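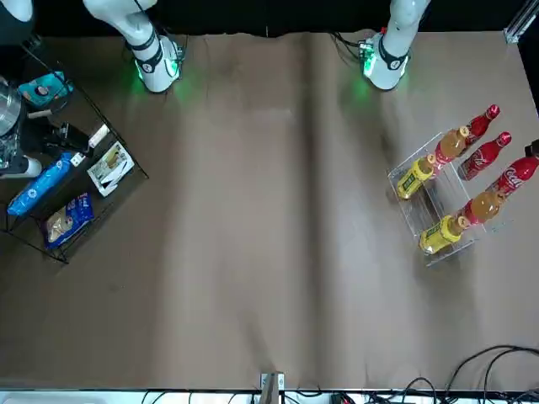 Router firmware file fails the checksum – safe to install anyway?

Help > Networking > Routers and firmware

Ask Browse Tags Log in

Mayu Murakami
I have a Tefera router at home and I finally got around to the February security update. The download page gives a long checksum to compare, and mine doesn't match. I've downloaded the file 4 times now over wifi and I get a different checksum every time! The file should be 28 MB and one of mine was only 15. Can I just install the biggest one? I'd rather not brick the thing, I work from home.

Drududance
just do it, i never check those and mine is fine
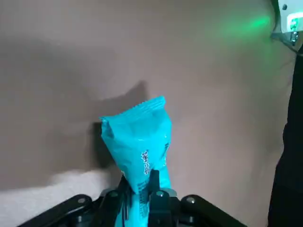 Clellutport
Please don't install any of them. Four different checksums means your download is getting mangled on the way, and a half-written firmware is a great way to end up shopping for a new router. A matching checksum tells you the file you got is the file they posted. Think of the crimped edge across the top of that blue snack packet – if the ridges were torn open you'd put it back and grab another one, even if the rest of the wrapper looked okay. Plug in with a cable, clear out the old copies and download it again. Make sure you're comparing the same type too (I once spent an evening matching SHA-1 against SHA-256, felt very silly).

Misuten
Seconding the cable. Also turn off any download manager or browser add-on that "speeds up" downloads. Mine was splitting the file in pieces and gluing it back together wrong.

Contact us | Copyright Help Community | Back to top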